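Drestow Forum > Data Collection > Cell Procedures
Topic: Which attempts should be kept in the power supply set?

callura_cell2
Members are asked to comment before the May release. The task is to pick power supply units from the parts cart. Of 83 attempts recorded so far, 70 are marked as good. I propose that the remainder be removed before training.

mward_ops
I do not support removal. An attempt in which the fingers meet a cable harness and the operator corrects the approach is of value. It should be kept and labelled as a recovery.

ustton_labelling
We would accept this only where the correction is complete. Our labellers spent 4 hours last month on attempts that stopped halfway, and no two of them agreed on the result.

callura_cell2
That is a fair objection. I suggest a limit of 10 seconds between first contact with a harness and a clean grasp. Anything longer would be set aside. Cable positions should also be varied between attempts. The layout at the cart is as follows. 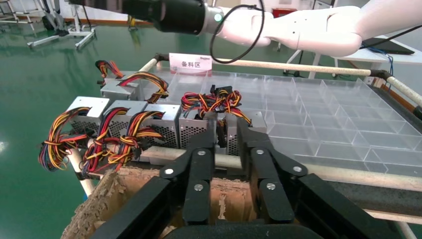 Kushwaha
The limit seems to me too strict for new operators, who are slow but usually correct. I would ask that it be applied to the training set only, and that the longer attempts be stored under a separate label.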